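Nipon Yensuk has packed shelves, run a returns desk and, for the past few years, looked after sorting at Bidbridge. He is not losing sleep over the machines.

"They'll tell you it does 300 parts an hour," he says. "Fine. Which parts? Who put them on the belt, and how far apart?"

His own benches see up to 1000 items a shift, bent boxes and all. He watched a trial at Celtlow in November and came away unmoved. "It was clever - I'm not saying it wasn't. But I'd have cleared that belt before my tea went cold."

Would he ever buy one? "Ask me when it can do a bag of odd socks." 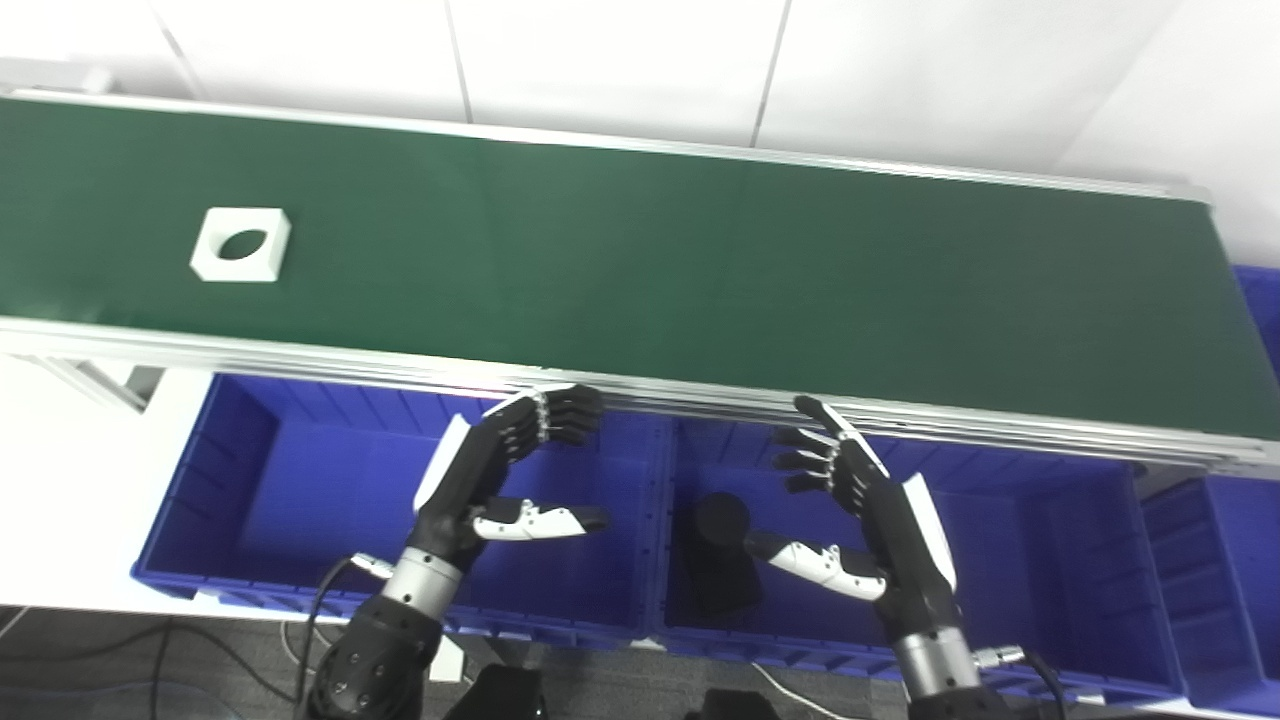

Robotic hands over the blue sorting bins, with one block on the belt.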